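ok gas price thread bc my mentions are a mess. I watched the whole state energy hearing yesterday so you don't have to. 1/

Hearing was on Lusinora Fuels and why the pump price in Fistodley stayed up while wholesale dropped all month. Started 50 minutes late

Shirin Kermani (Lusinora, head of supply) went first. Her line – the pipeline outage in December pushed them onto trucks, trucks cost more, end of story

Sen. Golestani not having it. Asked her for the trucking invoices. She said she'd "follow up." He asked when. She said soon. This went on for a while

Numbers that matter: wholesale down 31 cents a gallon. Pump price in Fistodley down 5. Every other county on that pipeline got most of the drop

Lusinora owns or supplies 55 stations up there btw. Karimi has a handful. Thats the market
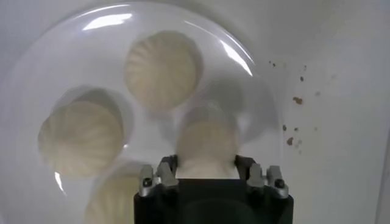

Abdelkrim Fahmy from the independent dealers was the best witness by a mile. Runs one station, buys from Lusinora, can't switch till his contract's up. He said people yell at him over a price he doesn't set. Wish they'd given him more than five minutes.

He also said his delivery fee went up the same week the outage started and never came back down. Pipeline's been running again for days. Kermani got asked about this and talked about winter blend

Winter blend is cheaper to make. Golestani pointed that out. Long pause

Sepehr Rahimi (price monitoring office) confirmed they've logged 510 complaints from Fistodley. Asked how many were investigated, he said they're "in a queue." Office has two people

To be fair to Lusinora – trucking really does cost more and they did keep stations from running dry. Rahimi said so too. Question is how much more, and that's the invoices again

What happens next: commitee can subpoena if the invoices don't show up. Golestani says he has the votes. Saeed Salehi's staff told me he's undecided, and he's the vote they need

Somebody asked about Gureo, the storage terminal. Separate docket, hearing not scheduled yet. Will post when it is

Typos mine, going to bed. Replies off til morning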